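Ticket 103 – Second arm for dish cell, budget hold
Opened by: Charito Galang
Project: Dunmore
Status: waiting on vendor

The Reltel quote covers one arm and one gripper. The sim layout we are planning from uses two of each. Need a corrected quote before the March request goes in. Current layout attached.
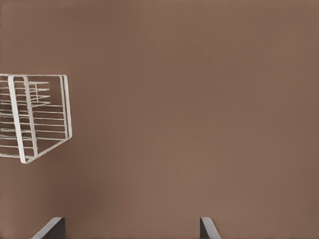
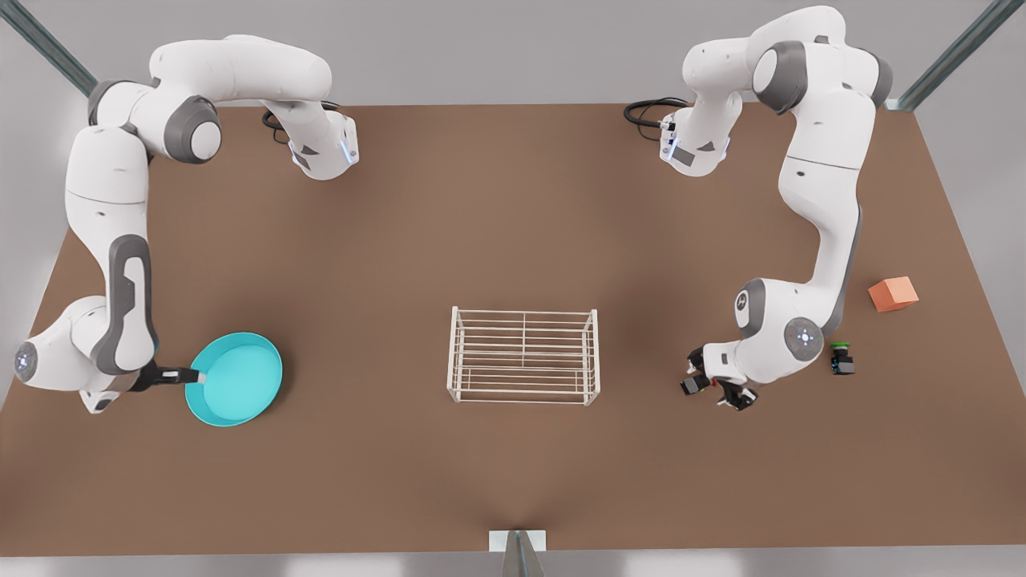 Dunmore sim, white rack on brown surface, both views

Edem Ametepe, 9:40
Checked the quote. Line 3 lists a single gripper, part 77. Asked Reltel to requote for two arms, two grippers and cabling for both.

Charito Galang, 11:15
Please get the rack priced separately – Corker stocks a wire one and it should not sit under robot hardware.

Edem Ametepe, 2:05
Done. Corker lead time is 21 days. Still nothing from Reltel.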